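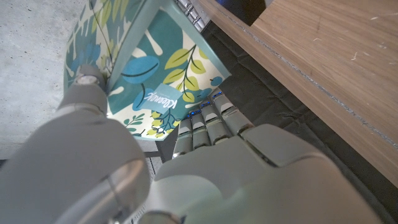 Figure 4. Boîte de mouchoirs à décor végétal (feuilles bleu-vert, vert clair et jaunes), logo « Kleenex » sur étiquette carrée.

3.2. La boîte de mouchoirs comme objet domestique

Parmi les objets du corpus Lirnari, la boîte de mouchoirs occupe une place particulière. Elle est à la fois un emballage et un petit meuble : on l'achète pour son contenu, mais on la laisse visible pendant plusieurs semaines, sur une table de nuit, un bureau ou le bord d'un lavabo. Les 381 foyers interrogés à Clisutthorpe et à Karska ont presque tous déclaré posséder au moins une boîte ouverte au moment de l'enquête.

Le décor imprimé joue ici un rôle que nous avions d'abord sous-estimé. Dans le modèle de la figure 4, les feuilles arrondies et les brins plus clairs se détachent sur un fond bleu-vert foncé, tandis qu'une autre face est de couleur crème, avec des feuilles dispersées. La marque tient dans un petit carré. Plusieurs répondants disent choisir la boîte « pour aller avec la pièce » et tourner vers le mur la face qui leur plaît le moins. Un tel comportement n'a été signalé ni pour les paquets de sucre, ni pour les rouleaux de papier essuie-tout, que l'on range de préférence derrière une porte.

La seconde question concerne le geste. Prendre un mouchoir demande de pincer une matière très mince, de la tirer et de la séparer du reste, souvent sans regarder. Selon le codage proposé par Oyelaran, que nous reprenons avec une modification mineure, nous distinguons le pincement, l'extraction et le relâchement. La feuille change de forme pendant tout le geste : elle est large près de l'ouverture, puis elle se resserre et se courbe vers son extrémité libre.

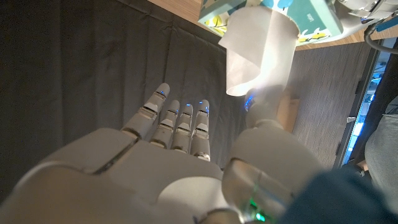
Cette déformation rend difficile la mesure d'une longueur d'extraction. Nous avons donc retenu comme repère la hauteur des doigts au-dessus de l'ouverture, qui se lit plus facilement sur les enregistrements. Sur les 2529 gestes codés, 47 ont été écartés parce que deux feuilles étaient sorties ensemble et que les codeurs n'étaient pas d'accord sur la fin de l'extraction.

Il faut noter aussi l'effet du remplissage. Quand la boîte est pleine, les premières feuilles sont serrées et le pincement est plus long. Quand elle est presque vide, la boîte elle-même se soulève, et beaucoup de personnes la retiennent avec l'autre main. Nous avons codé cette retenue à part, sous le nom de « main d'appui ». Elle est plus fréquente avec les boîtes posées sur une surface lisse, mais l'effectif de ce groupe reste faible et nous ne proposons pas de test à ce stade.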